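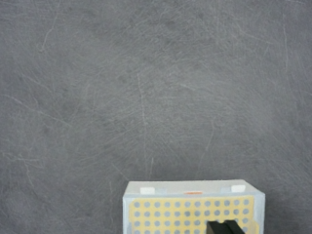
Community Help > Days Out and Open Days > Robots and Automation

Open day at Istport – is the simulator part worth queuing for?

I'm taking my dad to the Istport open day next month and the programme is vague to the point of rudeness. It promises "live handling" in the main hall and "simulated handling" upstairs, where as far as I can gather you sit in a room and look at a gripper over a yellow panel full of holes, rendered on a big screen. Dad spent his working life in a lab stores and will have opinions about the rack. My worry is that the upstairs session needs booking, lasts 72 minutes and clashes with lunch. Has anyone done both? Is there somewhere to sit? He's good for one flight of stairs and then he starts making remarks.

Posted by naltiddale_bus

**

We went in December, when they ran a smaller one. Do the upstairs session. The hall demo is a real arm behind a screen and you see mostly the backs of other people's coats. Upstairs you get a chair.

They run the same job over and over in the simulator – lower the gripper to the rack, lift, start again – and the presenter changes one thing each go. She moved the rack a little to the left and asked us to guess what would happen. My half of the room guessed wrong and was quite hurt about it. Somebody had also gone to the trouble of giving the pretend worktop scratches, so it looks as badly treated as my own bench.

Book on the Zaki app, the website form doesn't send a confirmation. There is a lift, past the cloakroom on the left. Take a sandwich.

Posted by Anent

**

its free and theres parking

Posted by gorsebank92

**

I'd put in a word for the hall. Yes, the coats. But if you go in the last hour it thins out and the staff get chatty, and one of them let my daughter press the stop button, which she has mentioned daily ever since. The simulator is fine if you like being told things sitting down. Three of us went and two dozed.

If your dad knows racks, he should ask about the spacing of the holes. I did, out of politeness, and missed my bus.

Posted by third_time_lucky

**

Comments

naltiddale_bus: Thank you, booked upstairs. Dad has asked whether he should bring his own rack. I have said no.

Anent: Let him. They'd love it.

pell_mell: Which app? I can only find one for parcels.

Anent: Same one. Scroll down past the parcels.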